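Trimming the dead time out of the demos

Friday, July 4, 2025

Quiet day, so I finally wrote up the trimming test I've been promising Benedito Guimarães since March.

The question was simple. Our demonstrations for the Verkik pick task all start and end with stretches where the gripper is just waiting. Does leaving those stretches in hurt the trained policy?

I took 2000 demonstrations and threw out 180 with bad tracking, which left 1820. Then I trained two policies with the same settings. One got the full recordings. The other got recordings with the idle parts cut, using a threshold on fingertip speed.

Each policy ran 60 trials. The full version had a habit of stopping over the table and staying there. The trimmed version did that much less, but it also closed early a few times, and I think the threshold was cutting into slow approaches. 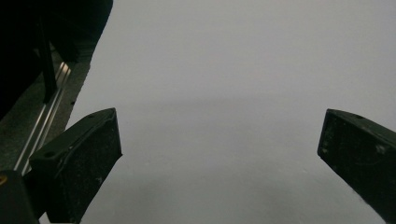
Idle frames are hard to sort by looks alone. With the fingers open over a plain pale surface and nothing between them, one frame gives the policy very little to say whether it should move or wait. I had been labeling those by hand and gave up after 516 of them. Speed is a cruder test but at least it's consistent.

Next I'll lower the threshold and rerun on the Zilano set. Benedito wants a version that keeps the waiting at the end and cuts only the start, so I'll do that one too.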